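Removing Marks from Upholstery Fabric and Covered Cushions

Woven upholstery fabric fails in predictable ways. Most of the damage seen on household seating and covered pads is caused by cleaning, chiefly by excess water and excess pressure. The notes on this page apply to flat-woven cotton, linen and polyester covers. They do not apply to velvet, silk, leather or anything with a glued backing.

Check the care code first

The code is normally on a tag under the seat or inside the zipper. W means water-based cleaners are acceptable. S means solvent only. WS permits either. X means vacuum only, and no liquid of any kind should be used. If the tag is missing, treat the fabric as S until a test says otherwise.

To test, dampen a white cotton cloth with plain water and press it for a slow count of 5 against a hidden part of the fabric, such as the underside of a flap. Look for color on the cloth. Let the spot dry fully and look again for a ring. A ring indicates sizing or old soap in the weave, and spot cleaning will leave an edge wherever it stops.

Vacuum before any liquid

Dry soil turns to mud when wet. Use the upholstery head with the suction reduced and work along the weave, then across it. Seams and piping hold the most grit. A soft paintbrush, one inch wide or so, will lift it out ahead of the nozzle.

Remove cushions and vacuum the deck beneath them. Close zippers before vacuuming near them; an open zipper catches on the nozzle and pulls threads.

Mixing the solution

For W and WS fabrics, a weak solution is enough:

200 ml lukewarm water
2 drops clear dish soap, no dye, no lotion

Stir slowly. Foam is useful and liquid is not, so some people whip the mixture and apply only the suds with a sponge. Stronger mixtures do not clean faster. They leave residue, and residue attracts dirt.

Do not add vinegar and bicarbonate together. The two largely cancel out and leave a salt behind in the cloth.

Applying it

Place the item on a hard, level surface if it can be moved. A pad cleaned on a bed or a carpet sags in the middle and the liquid collects there. Apply the solution to the cloth, never to the fabric. Press straight down, lift, turn to a clean part of the cloth and press again. Work from the outside of the mark toward the center.
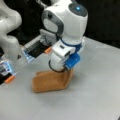

Fabric-covered item on a pale gray tabletop.

Rubbing breaks the surface fibers and raises a fuzz that reads as a light patch even after the stain is gone. That patch is permanent. If a mark does not transfer to the cloth after 6 presses, change the method and leave the pressure as it is.

Rinse with a second cloth dampened in plain water. Rinse an area slightly larger than the area cleaned, then blot with a dry towel — a folded one, with a flat weight on top for a few minutes.

Particular marks

Grease: cover with cornstarch, leave overnight, vacuum. Repeat before trying any liquid.
Coffee and tea: blot, then use the solution above. Milk residue needs a second pass.
Ballpoint ink: rubbing alcohol on a cotton swab, tested first. Replace the swab as soon as it colors.
Candle wax: chill with a wrapped ice pack, lift with a dull edge, then press brown paper over the remainder with a barely warm iron. Keep the iron off polyester.
Blood: cold water only.
Mud: let it dry. Brush, then vacuum.

Drying

Stand cushions on edge with air moving on both faces. A fan set low at about 3 feet is sufficient. Heaters and hair dryers shrink cotton covers unevenly and can set whatever stain remains. Do not replace a cushion until the seams are dry to the touch, as seams hold water longest. Foam that has been soaked through may need two days or more, and should be taken out of its cover.

Correction, April: an earlier version of this page gave warm water for blood. Eliécer Inga wrote in to point this out. Warm water sets the stain, and the entry now reads cold.

Related pages: Re-stuffing a flat seat cushion — Replacing a zipper pull — Storing spare covers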